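Workshop tips I brought home from the Vekia open day

I finally made it to the Vekia open day (the shop is out past Cuautle, bring your own coffee) and spent way too long at the bench where they have an arm working on desktop computers. Rutilio Jaramillo was running the demo and he let me ask everything twice! I went for the robot, but I came home with tips for my own garage.

First one: lay the case flat with the side off before you touch anything. I've always worked on mine standing up, like a fool, and chased screws under the fridge for it.

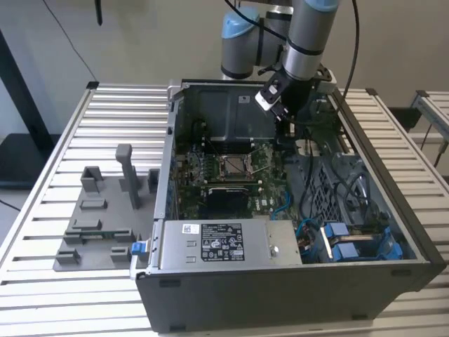
The arm reaching into an open desktop, with the gray 3D-printed fixture next to it.

Second, give loose parts a home. I asked Rutilio about the fixture and he says a scrap board with a few blocks glued on does fine at home -- or an egg carton, if you're me.

Third, look for colored plastic. On a lot of these office machines the bits meant for your fingers are blue, like drive carriers and latches, so try those before you go hunting for a screwdriver. And leave the power supply shut, please. Unplug the cord and keep out of that box.

I paid 4 dollars for parking and stayed until they swept up. They're doing another one in May, and I've already told Zamfira she's driving.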